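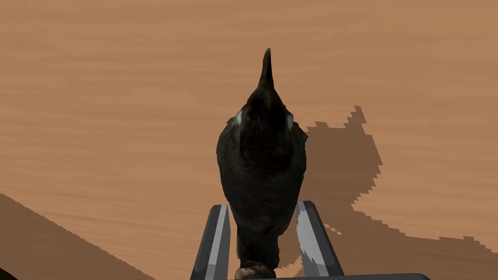

The bird in the gripper, in simulation.

Research > Visits > Lab tours
Filed under: Robots, Out and about

Colm Ó Briain let me pull up a stool at the Nistov open day and I stayed way past my slot! His group trains a grasping policy entirely in simulation, and the bird was my favourite (that pointy tip, those little pale patches). The method's called Vaduvix, and the trick is that it scores its own grip before it commits to a lift. They ran 430 simulated grasps per object, and Treasa Hanrahan reckons the self-check cut drops from 8 in a hundred to 2.
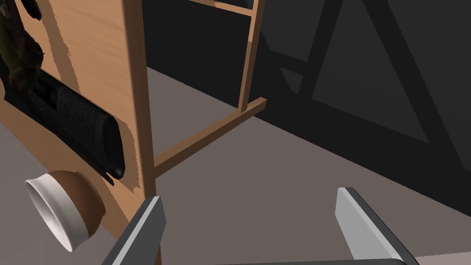

I asked her about clutter, and she said that's still the hard bit – reaching in beside boards and rails, the policy gets timid and backs off more than they'd like. They've tried seven reward settings so far. Colm wants it running on the real arm by December, and Treasa laughed at that.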